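Getting Your Puffer Coats Put Away (and Back Out Again)

3 December 2023

Every winter I get the same question in the comments, so let's talk puffers! I own more of them than I should, and our hall closet in Rurnmont is about as deep as a cereal box, so I've had lots of practice squashing them down.

First, wash before you store. Zip everything up, empty the pockets (I once washed a whole pack of gum, never again), turn the coat inside out and run it cold with half the soap you'd normally use. Then give it a second rinse. Down hangs on to soap like you wouldn't believe.

Drying is where people give up too soon. Low heat, a couple of clean tennis balls, and stop every so often to break up the clumps with your fingers. My big coat takes nearly 6 rounds on low, and yes, I grumble the whole time.

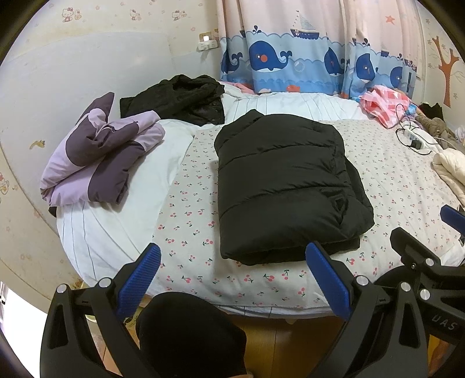 A black puffer folded into a thick bundle on the cherry-print cover.

For folding, I like to work on the bed. Lay the coat face down, bring the sleeves in across the back, fold the sides toward the middle and then bring the bottom up. Lean on it gently with your forearms to push the air out. It'll puff back up a bit and that's fine.

Skip the vacuum bags for down if it's going to sit until fall. I pack mine away in June in an old cotton pillowcase, on the top shelf, with a cedar block tucked in.

Pulling one out this week? Shake it hard, hang it in the bathroom while you shower, then give it ten minutes in the dryer on no heat with those tennis balls. Flat spots around the shoulders usually need a second go.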